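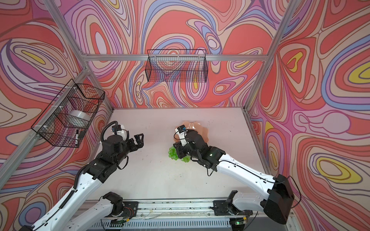
**Todville Food Policy Club** · Members' board · Budget talk

**Double-up produce money in the county budget?**

**kfawzy_todville:** So excited about this one! The draft puts $589 per household a year into matching food stamps at the Gesgate market. Spend 20 dollars, get 20 more for fruit and vegetables. My mother would have planned her whole week around that.

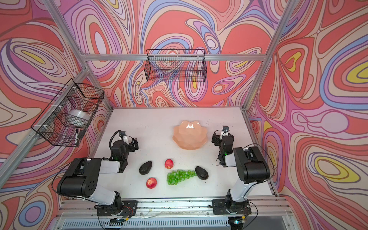

**Lambrechts:** I like it less than you do. The market opens 2 mornings a month, and the bus from Ondar doesn't go near it. Put the match in regular grocery stores first.

**kfawzy_todville:** Fair, but stores need new register software and that could take a year! Start at the market, then add stores (I'd push for both in the same vote).
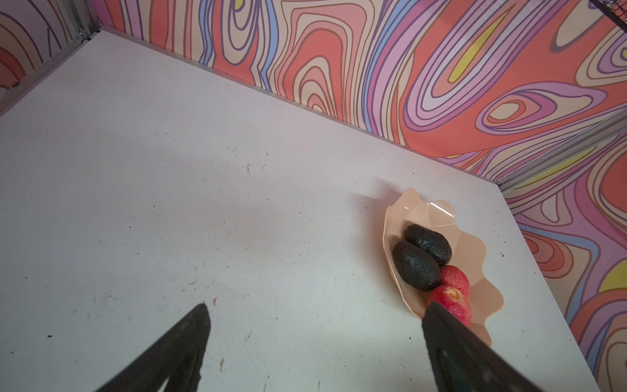 And please, if you can, write to the county before the May hearing. Short letters are fine.

**Lambrechts:** I'll write, but mine will say stores first.

*Thread started by Kenza Fawzy*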